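Teaching an Arm to Plug In a Network Cable: What I Learned from Gathering the Examples
Abhishek Agarwal
Project report, Carvalho Lab course, August 2018

When I signed up for this project I pictured myself spending the summer on the learning side, tuning things and watching curves go down, and I have to confess that most of my weeks went into the part I had set aside one afternoon for. Collecting demonstrations is slow, friendly, fiddly work, and I grew very fond of it. The task we settled on was putting a network cable into a router on an ordinary desk. My notes call the set Plivley, after the street I grew up on, and the name stuck. Each example is one attempt, guided by me from start to finish, with the camera views and the arm's positions saved together.

I kept 232 examples in the end. I threw away 50 more, mostly early ones where I dithered so long over the last stretch that the arm would only have learned to dither too.

The wrist view turned out to be the one I leaned on most. With the fingers closed on the cable and the clear plug pointing straight up above them, I could judge the angle much better than from any distance. 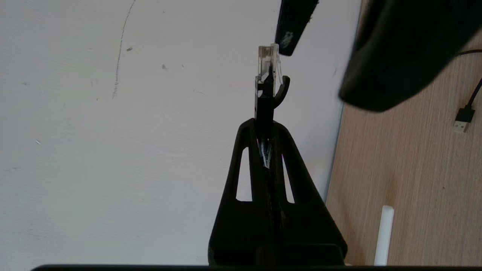
Chiara read my first draft and wrote in the margin: I'd like to hear more about the grasp. If the plug sits a little differently in the fingers every time, doesn't the model have to learn that as well as the route to the port?

It does, and I wish I had thought of it sooner! For the first 13 examples I seated the plug as neatly as I could before every run, which made for lovely recordings and a very spoiled model. After that I let the grasp vary a bit (within reason) and wrote down anything unusual.

The head view has a different job. It takes in the desk as a whole, and I left the everyday clutter where it was, hoping the model would learn to look past it.

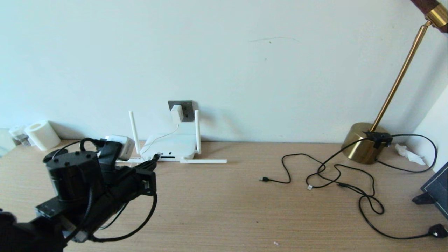
Figure 2. Head camera: arm, router and desk lamp.

I worked in sets of 16, with a break after each, and I'd recommend the same to anyone starting out. My hands got sloppy well before I felt tired, and I only saw it when I played the recordings back in the evening with a cup of tea. 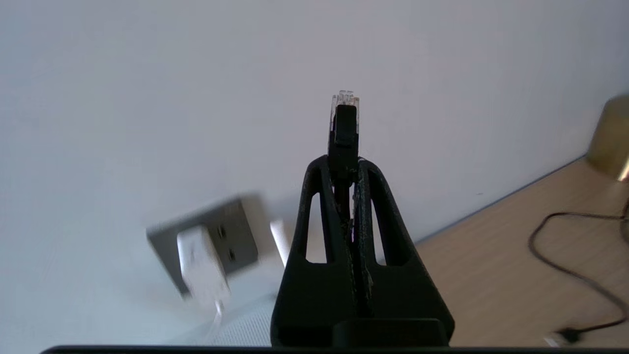 Sorting took nearly as long as recording. My first rule was to drop any example with blur in it, and I'm glad I was talked out of that, as I would have lost a good part of the set. A wrist camera moves with the arm, so the background suffers first: the outlet and its white adapter can be smeared while the plug in the fingers is still sharp enough to use. My second rule was gentler. If I could make out the plug and the fingertips, the example stayed.

In October I hope to repeat the whole thing on a second desk at Fernadport, with other cables and another pair of hands doing the guiding. I would also like to write the notes during the session and not afterwards, when half of them have gone out of my head.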